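The Wording on the Box

Jul 2, 2020
By Nosipho Adams
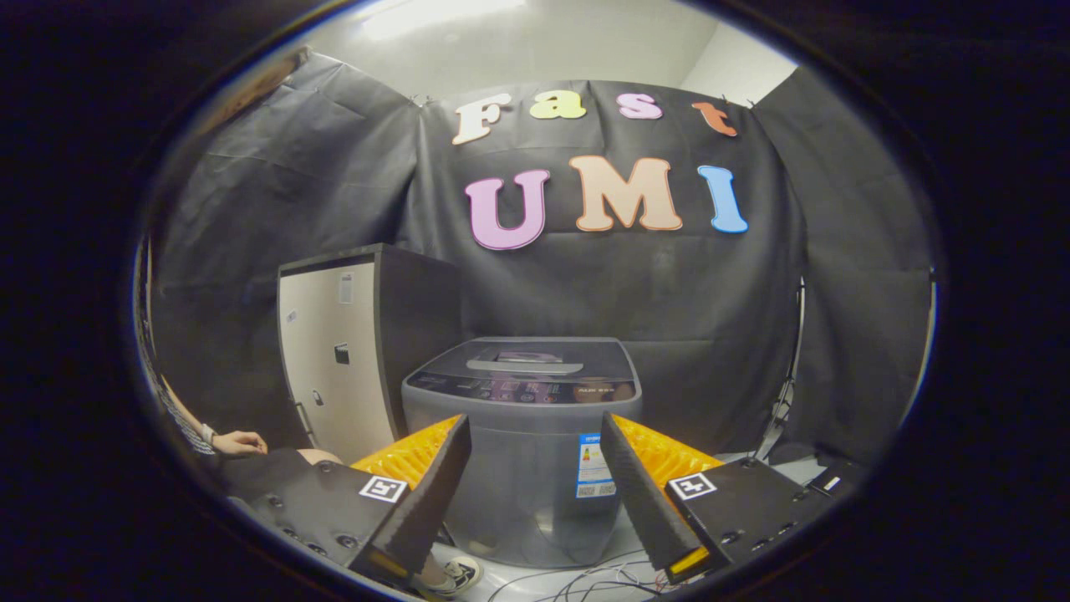 The letter from the regulator came on a Monday and Shabalala read it standing up, with his coat on. Then he took his coat off and read it again, and then he brought it to me.

"It's the four words," he said.

I knew which four. They were on the front of every box of Grullow we had sold in two years. Leaves nothing behind. Ever. Shabalala had written them himself on the train to Clodlow, and the designer had put the last one in green.

Grullow was a laundry sheet. You tore one off and put it in with the clothes and it dissolved. It did dissolve, mostly. I had done the technical file, and the file said that the film broke down to a certain point in a certain time at a certain temperature. It didn't say ever. I had pointed this out in an email, and the email had been answered with a thumbs up.

"Who complained?" I asked.

"It doesn't say. Plakel."

Plakel made liquid in bottles. They had the long shelf in every supermarket and we had the bit at the end, next to the pegs. Shabalala blamed Plakel for most things, including the rent.

"We have until the end of the month to send them evidence," he said. "So we send them the evidence."

"Which evidence?"

"The file."

"The file says some of it's still there after 39 days."

He sat down on the edge of my desk. He was a big man and the desk wasn't much of a desk, so I moved my tea.

"How much is some?"

I told him. He looked at the letter again, as though the number might be in there as well and might be smaller.

We were five people then. There was Shabalala, whose company it was, and me, and Karen who did the orders, and two lads in the unit who packed. The unit was on the estate behind the bus depot at Clodlow and had a roller door that stuck in cold weather. I had come from a university lab on a short contract and stayed because I liked being the only one who knew how the thing worked. I'm not proud of that but it was the reason.

That afternoon he rang his solicitor, who charged by the six minutes, and I could hear him trying to talk quickly. When he came off the phone he said there were two ways to go. We could take the words off and say sorry and it would be a paragraph on a website that only Plakel would read. Or we could defend it.

"Defend it how?" I said.

"She says it depends what a reasonable person would think it meant."

"They'd think it meant it leaves nothing behind."

"Behind where, though?"

I said I didn't follow.

"On the clothes," he said. "It leaves nothing behind on the clothes. That's true, isn't it? You tested that."

I had tested that. There was a whole section on it. The clothes came out clean and the residue on them was too low for our kit to pick up.

"There's a picture of a river on the box," I said.

He went quiet. The river had been his idea too. It ran from the top corner down to the barcode, and there was a heron in it.

He asked me to write a statement. It would go in with the solicitor's letter, signed by me, with my qualifications after my name. He wanted it to say that the claim referred to fabric and that I had always understood it to refer to fabric. He didn't ask in a nasty way. He asked as if he were asking me to lock up.

I took it home. I lived with my mother at the time, in the house I'd grown up in, and I did my work at the kitchen table after she'd cleared it. She used Grullow. She'd told everyone at church about it, and a good few of them had bought it, and she kept the box on the windowsill where other people keep a plant.

"What are you writing?" she said.

"A statement about the box."

"What about it?"

"Whether it's true."

She turned the box round and read the front with her glasses pushed up, and then she read the back, where the small print was. She read the whole back. I don't think anyone else ever had.

"It says here it's kind to rivers," she said.

"Yes."

"Is it?"

"It's kinder than a bottle."

"It doesn't say kinder."

"No."

She put it back on the windowsill facing the glass and went to watch the television. I wrote three versions. The first said what he wanted. The second said what was in the file. The third tried to say both, and when I read it over I couldn't tell what it said, which I suppose was what the solicitor would have liked.

In the morning I printed the second one and put it on his desk before he got in. Then I went down to the unit and helped the lads pack, so as not to be sitting there. We did a pallet for a chain of farm shops. I folded boxes with the heron on for an hour and a half.

He came down at ten. He had the sheet in his hand.

"I can't send this," he said.

"You don't have to. You can send the letter without it."

"They'll ask for the file."

"Then you'll have to send the file."

The lads carried on taping. One of them turned the radio down, and then must have thought that was worse and turned it up again.

"I put my house on this," Shabalala said.

I knew that. Karen had told me at the Christmas do. I said I was sorry about the house, and I was, and I said I couldn't sign the other one. He asked whether I'd written the other one. I told him I had. He asked if he could see it and I said no.

He stood there for a bit. Then he picked up one of the flat boxes and folded it, badly, because he'd never had to, and the flap came up on the wrong side.

"It was a good line," he said.

"It was."

"What would you have put?"

I'd thought about this the night before, after the third version. I told him I would have put what it did. Breaks down faster than the leading liquid's bottle. You could prove that one easily enough, as the bottle didn't break down at all.

"That's terrible," he said.

"It fits on the front."

"It'd fit on a lorry." He put the box down. "And Plakel would sue."

He went back up. I heard later from Karen that he'd sat with the door shut until dinner time and then rung the solicitor again and said to take the words off. It was a short call. She still charged him for two lots of six minutes.

The ruling came out in October. It was a paragraph, as he'd said it would be, although it was a long one. It said the claim was absolute and the evidence was not. It quoted from my file, and it got the temperature wrong, and I wanted to write in and correct it but Shabalala asked me please not to. A trade magazine ran it with the heron blown up large. Plakel put out a statement welcoming clear information for shoppers. Theirs had a waterfall on the bottle.

We lost the farm shops first. They were polite about it. Then one of the supermarkets gave our bit of shelf to a firm that did stain sticks, and after that we were mostly online. We had 60 cartons of the old boxes already printed and nowhere to put them. Shabalala bought a roll of white stickers and we sat in the office, all of us, covering up the four words by hand. It took most of a week. Karen was the quickest. If you held the finished box up to the light you could still see the green of the last word through the paper.

He didn't hold it against me, or if he did he was careful with it. He stopped sitting on my desk. He copied me in on things he wouldn't have before, the designer's drafts and the wording for the website, and if I wrote back with a question he answered it in a sentence. I got a title, which was Head of Claims, and no money to go with it. I was the only one in the department.

I left the spring after. There was a job going with the council, testing water, and it was permanent. On my last day the lads had got me a cake from the garage, and Shabalala made a speech about the early days that left most of them out. Afterwards he walked me to the bus stop, which he'd never done.

"Did you keep it?" he said. "The other statement?"

I said I'd put it in the recycling.

"Right," he said. "Was it any good?"

"It was very good. You'd have been pleased with it."

He nodded and looked up the road for the bus. It was late, as it always was from the depot, though the depot was only over the wall and you could hear the engines running.

My mother still buys Grullow. She peels the sticker off, and it brings some of the print away with it, and she puts the box back up on the windowsill with the heron to the glass.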